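Print this page | E-mail this page

Clella Bath & Tile: showroom gallery, the toilet wall

Quick page this one, more to come when I get a minute. The toilets are now along the curved wall at the back.
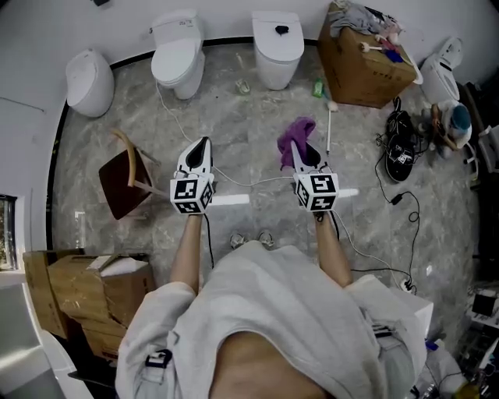

So that's the back room as of May. People kept asking at the front desk where they went, so: through the tile aisle, left at the sinks, keep going. Prices are on the sheet at the desk. Ask for Myrtle Halvorsen if the desk is empty, she's usually in the office with the door open.

Notes on what we've got back there, same as I tell everyone on the phone.

The one-piece. Smooth sides, rounded, no seam between tank and bowl. Easiest of the lot to wipe down, cleaning is most of why folks pick it. Heavy though. Two people to carry it up a stairs, don't try it alone. Takács make ours, lead time is slow, order early.

The one with a tank. What most houses around here already have, and parts are easy. If your floor bolts are sound you can probably swap like for like in a morning. Ultetti do the seats seperately, soft close or regular, both in stock.

The tankless. Gets the most questions by a mile. Yes it needs power. Yes you should talk to an electrician before you buy not after. Check your water pressure too, older places up the hill can be low. Teresa Hegarty in sales has the Duslow spec sheet and will e-mail it to you, saves you squinting at my copy of a copy.

The floor. Gray marble pattern, and we get asked about it nearly as much as the toilets! Sold by the box. 41 boxes left in the warehouse last I looked, after that it's a reorder. Matte is a little more forgiving with water spots, gloss is cheaper this month.

The black trim. Runs along the bottom of the white wall. Comes in straight lengths, but it will take a gentle curve if you go slow and use enough adhesive. Kevin Doherty did ours, took him most of an afternoon and some language. He says warm the room first.

The paint. Plain white, two coats, scrubbable. Nothing fancy. Any decent bathroom paint will do the same job.

Before you come in, please measure. Wall to the middle of the floor bolts, thats the rough-in, and it's the number we need. Not the tiles, the finished wall. Also the width of the door the thing has to fit through. Write it down, bring the paper. A phone picture of the old one helps too.

Delivery is free over $300 inside the county, curbside only. Haul-away of the old unit is extra, tell us when you order so Ruairí Lynch can put it on the truck list. Returns in the carton please, and not once it has been plumbed in.

Next gallery: sinks and vanities. Ohemaa Dankwa is sorting those pictures now and there are a lot of them.

Contact: Clella Bath & Tile, front desk ext. 986 | © Clella Bath & Tile, all rights reserved | Back to top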